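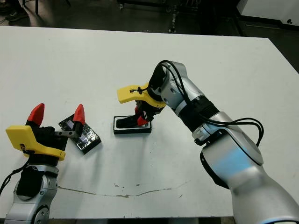 White table, black things, and the rest of the Gritcombe box

1/21/19

Started on the Gritcombe box after lunch. It came up from the storeroom with no list in it, only the old Wurell packing slip, and the slip is for something else entirely (desk lamps). I've put the slip in the folder anyway.

The plan was to go through the flat black pieces first, decide what each one is, clean what can be cleaned and get labels on. Did part of that. Notes below so whoever picks it up next doesn't have to start over.

The table

Still using the big white one. It's fine for this work. The matte top is scuffed, and I don't think the scuffs are going to come out. I tried the soft pad with dish soap near the back corner and got the grey marks lighter, but the surface was starting to look different there from the rest of the top, so I stopped. Socorro Sotelo says the same pad took the finish off the table at Berkilley, and they ended up with a shiny patch the size of a dinner plate. Please leave the green scourers in the sink for cups.

If we ever replace it I'd want the same colour again. Black pieces show up well on white and so does grit. Everything dark that went down on it this afternoon could be found again straight away, which can't be said for the brown bench by the door.

One thing to watch is the gap behind the far edge. Small things roll that way. I lost a screw down there and got it back with the long magnet, along with two washers and a pen lid that had been there a good while. A strip of foam pipe lagging pushed into the gap would do it. Cárdenas had grey lagging by the metre last time I looked. I'll ask when I phone about the tape.

The patterned one

Flat, rectangular, black, shiny pattern of small diamonds or grid shapes all over the top. We couldn't agree on what it is. It looks like the back of a textured phone case, or else a bit of board with foil over it. I've written "patterned flat piece" on the label and left the type line blank. Better a blank than a guess that gets copied into the list and stays there.

It's hard to judge for cleanliness. The pattern throws silvery highlights at any angle, and a highlight and a greasy mark look much the same until you move your head. Lying it down and walking to the other end of the table helped a bit. The torch held low from the side helped more. I'd sooner not rub it until we know whether the pattern is in the material or laid over it. If it is foil, the edges will lift first. So for now:

Dry brush only, the wide soft one.
No spray, no alcohol.
Store pattern side up with tissue over it, nothing stacked on top.

The slim one

Easier to describe, not much easier to name. Black, slim, rounded corners, thin grey rim the whole way round, glossy face with three small circles spaced down the middle. I'd call it a remote control if somebody made me choose. It could be a controller for something else. I couldn't decide about the circles either. They may be recessed buttons or only rings. I haven't pressed them and would ask that others don't until we've had a proper look at the back and edges.

The face has fingerprints all over it and some cloudy marks as well. The fingerprints don't worry me. The cloudy marks might be old cleaner dried on, or might be in the surface, and those two want different handling. Under the overhead light you get a bright square of glare sitting on the gloss and anything underneath it can't be judged at all. Turn the piece or turn the light off. 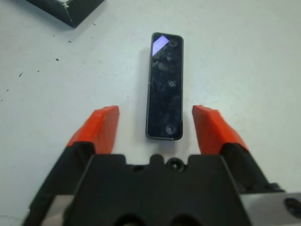
For gloss black plastic in general, I've gone back to the way we did the radio fronts, and it goes like this:

1. Blow the dust off first with the rubber bulb. Dust left on a glossy face turns into hairline scratches as soon as a cloth touches it.
2. Breathe on it and wipe with a clean microfibre, lightly, in one direction. That shifts most finger marks.
3. If marks are left, dampen the cloth (not the piece) with distilled water and one drop of soap to the cup. Wipe, then go over it with a second, dry cloth.
4. Stay off the joint between face and rim. Water runs in there and comes back out as a tide line the next day.
5. Leave it flat for 15 minutes before judging it.

Nothing stronger without asking. The alcohol wipes in the drawer are for metal and glass, and I've moved them to the top shelf to make the point.

I tried steps 1 to 5 on a scrap radio front from the spares tub. Good result on the finger marks. There was one cloudy patch which didn't change at all, even on the second pass, so I think on that piece it's in the plastic. The slim one gets its turn once Socorro has been over the edges with the loupe.

Lighting

The overhead light is too bright and too square for gloss. I taped a sheet of baking paper over the desk lamp, put it off to the left and worked with the main light off. Much better. You get a soft grey shadow and can read the surface without dodging about. The baking paper got warm but didn't brown. Don't leave it unattended all the same, and don't use it with the old halogen lamp.

If there's any money left in March I'd put it towards a proper diffuser. Wurell list one for 59 dollars, clamp included, in their old catalogue. Needs checking, the catalogue has coffee on it and half the prices have been crossed out by hand.

Labels

The small tie-on labels are fine on anything with a hole or a handle. They're no use on flat pieces. We don't want sticky labels on gloss (see the mess on the calculator) so each flat piece goes in its own clear bag with the label inside, writing facing out. Pencil, not biro. The biro on the old labels has gone purple and in places it's printed itself onto the bag.

We have one pack of 40 bags, the medium size. That'll do the flat pieces but not the leads and chargers as well. Leads can go in paper envelopes for now, coiled loosely, no rubber bands. I cut three perished bands off this afternoon and one had stuck itself to the cable.

Where things are

Gritcombe box is under the white table, left end, lid on. What's still in it hasn't been looked at apart from a quick lift of the top layer. Mostly leads, plus a battery cover that doesn't seem to belong to anything so far. The cover has its own bag. If you find something with a hole that shape, shout.

Loupe is back in its case. The case hinge is going, so carry it from underneath.

Both microfibre cloths are in the wash bag. No fabric softener, it leaves a film and we'll be chasing smears for weeks.

Still to do

Phone Cárdenas re lagging and low-tack tape.
Ask Berkilley if they still have the list that should have come with the box.
Socorro to look at the slim one and the patterned one, edges and backs, and fill in the type line if she's sure.
Move the spares tub off the windowsill. The sun gets on it from mid-morning and the cream plastics have yellowed down one side.
Buy pencils.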